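Workshop tips: good habits with hand-held grippers

My first rule, and I say it to everybody who comes through the door at Dreltura, is to settle your cables before you settle anything else. Drape the cord down past your hip on the outside, give it a gentle tug, and only then reach for the table. It takes no time at all, and your elbows will thank you by Friday!

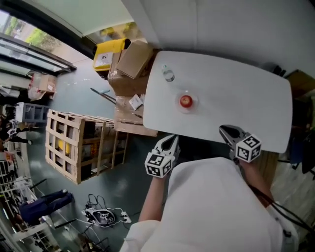
Start every task with as little on the table as you can stand. I know it's tempting to set out the whole pantry (I've done it myself, more than once), but an apple on a little clear plate and a water bottle up toward the far end will give you plenty to practice on, and there's still room to move both hands. Keep the patterned cubes wiped clean and don't let a sleeve slide over them. Boxes can wait past the end of the table, but keep a path open where you walk, and tuck the power strip away from your feet.

Our house rule, which Ghizlane El Idrissi wrote on the door in January, is a rest after every 40 tries. Set the grippers down flat, fingers facing away from you, and shake out your wrists.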